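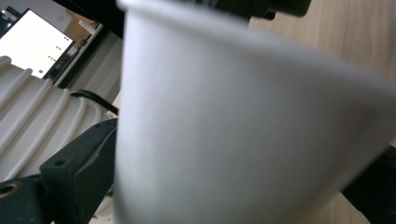 *White paper cup, close to.*

**Ticket 356: Noment won't reorder cups, won't stop reordering tea**

**Opened:** Jan 18, 2023
**Raised by:** Chiyo Takagi, Onyeka House front desk
**Picked up by:** Vlasta Beneš
**Priority:** Low (raised by Chiyo to High, lowered by me to Medium, currently under negotiation)

## What was reported

Copied from Chiyo's message, with the capitals taken out:

> Noment says we have plenty of cups. We do not have plenty of cups. It also says we have no tea, and keeps sending for more. There is so much Murnania Breakfast in the store cupboard that the door has to be leant on. I have pressed Refresh. I have logged out and in. Please do not tell me to log out and in.

I had the sentence half typed, so that was a saving for both of us.

## First look

Opened the cup record. Stock on hand reads 109, minimum level 5, unit "sleeve". Nothing about that looks broken if you believe it. Noment sees 109 sleeves, compares them with a minimum of 5, and goes back to sleep.

Tea record: stock on hand 2, minimum level 5, unit "bag". So Noment thinks the building is down to its last two tea bags and acts accordingly, every night, with real urgency. I rather admire it.

Asked Chiyo what is in the cupboard. She says two boxes of tea *when it was last counted*, and she'd rather not count it again because of the door.

So both records have the right sort of number against the wrong sort of thing. Individual cups entered as sleeves, boxes entered as bags.

## Things tried, in the order I tried them

1. Changed the tea unit from "bag" to "box" and saved. Noment thanked me. Reopened the record. Unit: "bag".
2. Did it again, more slowly, in case it was a matter of tone.
3. Switched browser. Same.
4. Set the tea to "Do not reorder" so that the cupboard could have a rest while I looked. This one did stick, and Chiyo confirms nothing new was sent for overnight.
5. Looked at the permissions. I can edit units. Noment says so on one page and ignores it on the next.
6. Had a cup of tea. There's no shortage.
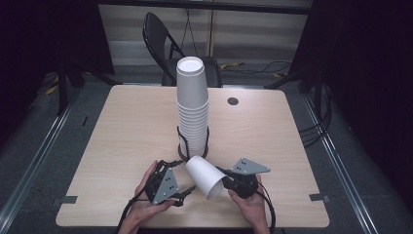
*Paper cups in the wire holder.*

## Where the unit is coming from

The unit shown on the item page isn't stored on the item page. It's a copy, fetched from the supplier's price list each time the record is saved, and the supplier's price list for both of these is Mastel's. So whatever I type into the box is accepted, thanked, and then quietly replaced by whatever Mastel's list says. The box should be greyed out. It has a cursor in it, blinking away like it means something.

Mastel changed the layout of their list last March. The old one had a single column for the unit. The new one has two: "sold as" and "priced per". Our import had been set up to read the fourth column along, and the fourth column along used to be the right one.

For most goods the two columns say the same thing, so most goods have been fine. Bin liners are sold as a roll and priced per roll. Printer paper, same. Tea is sold as a box and priced per bag, presumably so somebody at a buying meeting can feel good about the bags. Cups are the other way up. We count them singly on the shelf sheet, and Mastel sells and prices them by the sleeve.

Which raises the question of why this has only been noticed now. I put it to Chiyo. Her answer:

> The old sheet on the cupboard door. I was ordering from that and ignoring Noment until we were told to stop using the sheet.

The sheet was taken down at the start of this month, in the name of having one system. I've no comment to make on that in a ticket that other people can read.

## Fix

- Import now looks for the "sold as" column by its heading and no longer by its position. If the heading goes missing, the import stops and emails me, which I'll regret one day.
- Re-ran the Mastel list. Tea has come back as "box". Cups have stayed as "sleeve", correctly, so their stock figure needs putting right by hand.
- Tea switched back to normal reordering, with the minimum left where it was. It shouldn't trouble anyone for some time.
- Asked for the unit box on the item page to be made read-only. Logged as a request with Noment. Their automatic reply assures me that my feedback matters — it came with a survey.

## Still to do

**Chiyo:** a proper count of cups, in sleeves, part sleeves rounded down. Anything already opened and put out doesn't count as stock. Same for tea, in boxes, if the door allows. Enter both under Adjust Stock and choose the reason "Recount". Please don't choose "Theft", even though it's first in the menu. It sends an email to the landlord.

**Me:** go through the rest of the Mastel goods where the two columns differ. From a quick skim it's mostly the kitchen things. Stirrers look suspicious. Sugar I'm afraid to open.

**Either of us:** find out whether Mastel will take back unopened tea.

## Update, following morning

Chiyo's recount is in. Cups are now below minimum and Noment raised an order overnight, in sleeves, for a quantity a sane person might want. Tea is well over minimum and Noment has left it alone.

Mastel will take the tea back if it's in the outer carton it came in. The outer cartons went out with the recycling. Chiyo has asked me to record that she was told to flatten them.

Recorded.

Stirrers checked: they were wrong too, and are now fixed. Sugar was fine.

## Update, later the same day

Chiyo asks if the sheet can go back on the cupboard door "just as a decoration". I've told her that's outside the scope of this ticket and that there's Blu Tack in my top drawer.

**Status:** Resolved, pending the survey.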